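Search this site Search Advanced search

4.2 The restoration and props workshop at Serlow

The second site was the Serlow workshop, where twelve people clean, sort and pack stage props and household pieces for hire. Before the cell went in, every item that came back from a customer was picked up by hand, checked, brushed off and set in a tray. Staff called this the long bench. It was the job new workers started on, and several of those we interviewed had stayed on it for years.

Management bought one arm and a software package named Ferine, set up by the installer, Orner. Because returned items differ so much in shape, new handling routines are tried in simulation before they are run on the bench. The people who do this used to work the long bench themselves. Two of them now spend most of each shift placing virtual items on a virtual table and deciding what the arm should pick up first and where it should hold it.

During our visit in November we watched 18 of these trials. Workers did not talk about the arm much. They talked about the items. A long thin piece was a problem if it stuck out past the table, and small tools were a problem if they lay close to something large. One worker said she had always moved the small things out of the way first and had never thought of it as a rule until she had to write it down. Others said much the same, and the written list of such rules had reached 30 entries by the end of our stay.

Figure 3 is taken from a trial of mixed items. 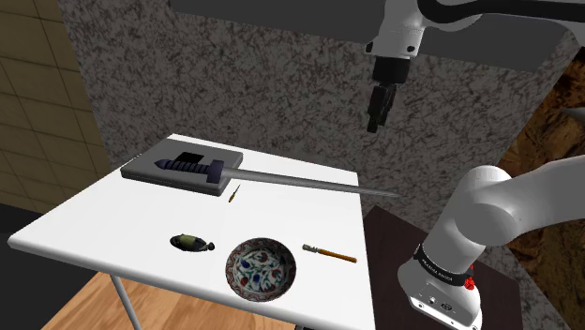

Figure 3. Simulated table with mixed items. The sword blade extends past the table edge; the gripper is empty.

Layouts like the one in Figure 3 were argued over at length. The sword and the very small pointed tool near the start of its blade fall under two separate rules, and the bench workers did not agree on which came first. In the old arrangement each person would have settled this alone. Now one answer had to be chosen for all shifts, and those who lost the argument told us they felt it.

Pay grades had not been changed to match the new work. The two workers on simulation were still graded as bench staff, and both raised this with us without being asked. Those left at the bench reported less lifting and more waiting. We return to waiting time in Section 5, where Serlow is compared with the Horrocks site.

Shares 12 Comments 3

benchhand
We had the same fight over grades at my place. Took a year to sort out.

R. reader
Is the list of rules going to be published? I would like to see it.

mill_lane
Section 5 link does not work for me.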